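Kovton Community Help > Simulation and Evaluation

Separating clutter effects from background effects in simulated wrist-camera trials

Posted by Domenica Sutter, April 8, 2026

Our laboratory is preparing a report on a grasping policy evaluated entirely in simulation. The evaluation comprises 927 rollouts on randomized tabletops, of which 700 used the standard Cluvier object set and the remainder used an extended set with unrelated distractor objects. The success rate on the extended set is lower by 21 percentage points. A reviewer has asked whether this result reflects the distractors themselves or the change in surface textures, as both were randomized together. We would appreciate guidance on an accepted method for separating the two.
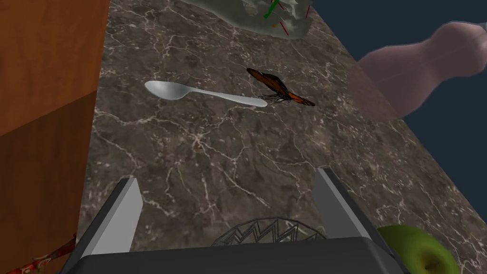

Randomization in the extended set is applied at reset, and the surface material is drawn independently of the objects. Any spoon may therefore be assigned to a plain surface or to a heavily veined marble one, and it may lie next to something as unrelated as an orange and black butterfly. Translucent objects are a particular concern, as the veins of the stone remain visible through them. Our present analysis treats each rollout as a single observation and does not record which materials were drawn.

Balthasar Eberhard

The present data cannot answer the reviewer fully. If the random seeds were stored, the material draws can be recovered by replaying the resets without running the policy. This should be done first.

I would then recommend a paired design. Select a group of seeds, hold the object poses and camera placement fixed, and run each seed under four conditions: standard objects on a plain surface, standard objects on a textured surface, extended objects on a plain surface, and extended objects on a textured surface. Report the difference within each seed and not only the pooled rates. Where the simulator is not fully deterministic, repeat each condition 6 times and report the spread.

Translucent objects should be placed in their own category. An object that takes on the pattern of its support is affected by both factors, and including it with the opaque distractors will blur the comparison.

It is also advisable to examine the views in which no tabletop is visible. In our own work, a portion of the failures assigned to clutter began when the wrist had turned away from the surface, and they had no connection to the objects.
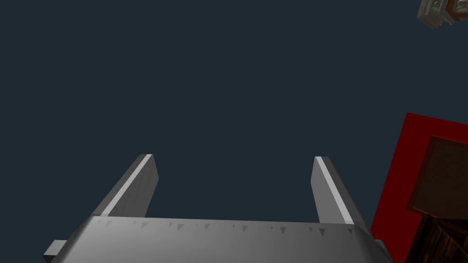
Wrist view with open fingers against the plain background; a red panel is at right.

Frames of this type should be labeled separately before any failure is attributed to texture. A simple rule based on the share of background pixels was sufficient for us, although the threshold had to be set by hand.

raju_support

Please check that you are on the current Vutdale release. The March update changed how materials are sampled and old seeds may not give the same surface.

vutdale_reader

We had the same comment from a reviewer. We removed the translucent objects, ran everything again, and the gap became smaller but did not close. The reviewer accepted this with a paragraph on limitations. I do not know whether that would be enough in your case.

Domenica Sutter

Thank you. The seeds were stored, and the release predates the March update, so the replay will be carried out on the original version. We will adopt the paired design and report translucent objects separately.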